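4. Setting the Table: Results for Soft and Irregular Items

4.1 Task definition

The third group of chores in the Dombridge trials concerned the preparation of a table for guests. Earlier groups dealt with rigid objects of known size, such as cups and boxed goods, and the results reported in Section 3 show that these can now be moved from shelf to counter with few errors. Table preparation places different demands on a machine. Cloth changes shape when it is touched, cut flowers bruise, and packages with flexible walls shift their weight as they are lifted. A person handles all of these in the same few minutes and seldom stops to plan.

Each trial consisted of 4 steps: spreading a cloth over a table, laying a bouquet on it, placing a small package beside the bouquet, and clearing the package to a second surface. Demonstrations were recorded by people using hand-held grippers in furnished rooms. The policy trained on these recordings, referred to below as Vaven, was then run on a two-armed platform supplied by Atik. No room used for training was used again for testing.

4.2 Results

Vaven was given 100 attempts at the full sequence. It completed all of the steps without help in 19 of them. Performance on single steps was considerably better, and most failed attempts included at least one step that would have been judged acceptable alone. Errors tended to build on one another. A cloth left with a deep fold near the table edge made the next placement less stable, and the policy had no means of going back to correct the fold once it had moved on.

The bouquet step was the most sensitive to grip force. Reviewers accepted a placement only if the stems stayed together and no bloom was crushed or detached. When the gripper closed on the stems well below the leaves, placements were usually accepted. When it closed higher, the fingers met leaves and petals of uneven thickness, and the force estimate became unreliable. Hà, the comparison policy, used a fixed closing force and performed worse on this step, although it was faster on the package steps.

4.3 Sources of difficulty in the recordings

The recordings themselves explain part of the gap between people and machines. A wide-angle camera mounted on a gripper sees a great deal of the room, but the item that matters can occupy a small part of the view. In Figure 3, the tulips and the patterned package on the red cloth share the view with a large black glove and a person in light clothing, and the glove covers much of the table.

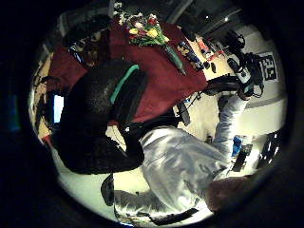 Figure 3. View from a hand-held gripper during a table preparation recording. A bouquet of tulips lies on a red tablecloth, with a patterned package to the right of the stems.

Blocked views of this type had a measurable effect on training. When recordings with heavy blocking were removed, the policy became more accurate in placing the package but less able to deal with people standing near the table. Both abilities are needed in a home, and we therefore kept the full set for the main results.

We conclude that current systems can assist with table preparation under supervision but cannot yet be relied upon to finish it. The remaining limits lie mainly in recovery from small errors and in the handling of cloth. Section 5 considers whether a touch sensor in the fingertips would reduce damage to flowers and other delicate goods.

Comments (3)

tablelinen_dept
Did the reviewers grade the cloth for evenness on all sides, or only for folds? In banquet work an uneven drop is the first thing a client sees.

R. reader
The success rate in 4.2 is for the whole sequence. Please add a table with the rate for each step.

marchhare
I would like to see the same test with a vase. Laying flowers down is the easy half of the job.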